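The Long Wait for a Sidewalk on Nel Street

JALLVILLE. The sidewalk on the east side of Nel Street stops at the old feed store and picks up again 900 feet later, in front of the elementary school. Between those two points people walk on the shoulder. They have done so since the street was widened, and the city has had a plan to fix it for most of that time.

The plan came back before the city council in May. It passed on first reading, then stalled over who should pay for moving a drainage ditch. The city says the ditch belongs to the county. The county says it was handed over with the road.

Ada Costa has represented the neighborhood on the council for two terms. She voted for the sidewalk both times it came up and has started bringing a folder of old minutes to meetings.

"I can show you the page where we accepted the road," she said. "It doesn't mention the ditch at all. Somebody is going to have to write a letter and somebody is going to have to answer it."

What it would cost

The engineering was done by Plerkix, a small firm that also drew up the library parking lot. Its report gives three options. The cheapest puts asphalt along the existing shoulder with a curb. The most expensive pipes the ditch and builds a full concrete walk on top, with ramps at both ends. The council has leaned toward the middle one, which leaves the ditch open and shifts it a few feet east.

All three would need strips of land from owners along the street. Most have signed. Anathi Zwane, whose house is closest to the school, has not.

Zwane said she supports the sidewalk and wants it in writing that her driveway will be rebuilt at the same grade. The last time the street was worked on, she said, her car scraped for a year. She has spoken at three meetings and received one reply, a form letter thanking her for her interest.

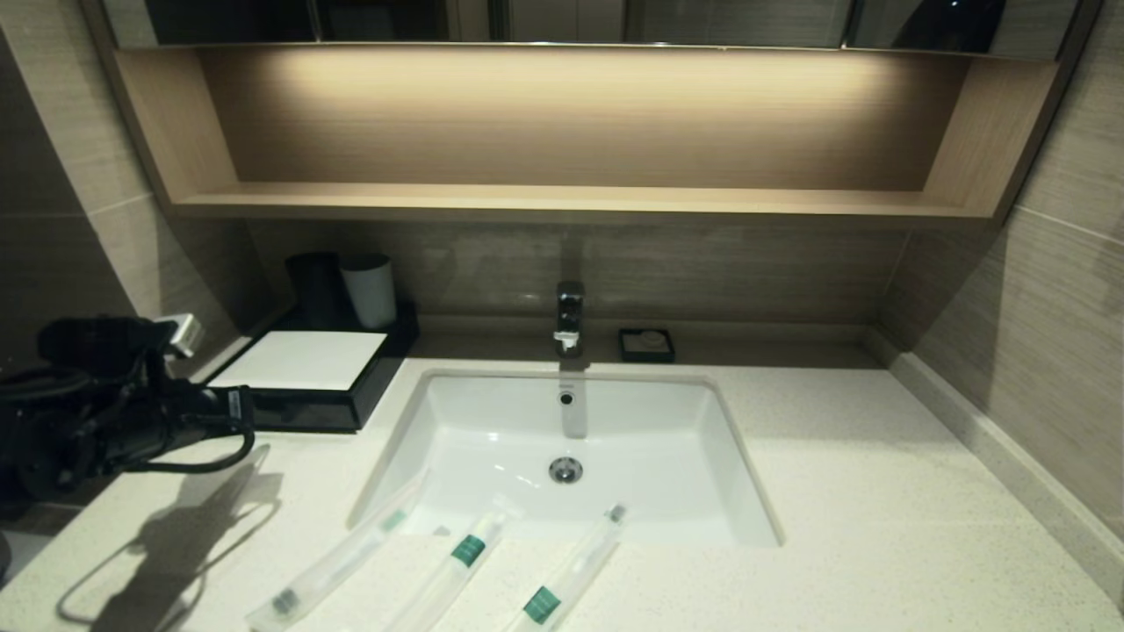

What happens next

The council takes up the second reading on 2021-07-22. If it passes, the city can ask for bids, although the mayor has said he will not sign a contract until the county answers on the ditch. Costa plans to offer an amendment that would let the north end go ahead first, where there is no ditch to argue over.

School starts a few weeks later. The crossing guard's post will be where it was last year, at the corner by the feed store.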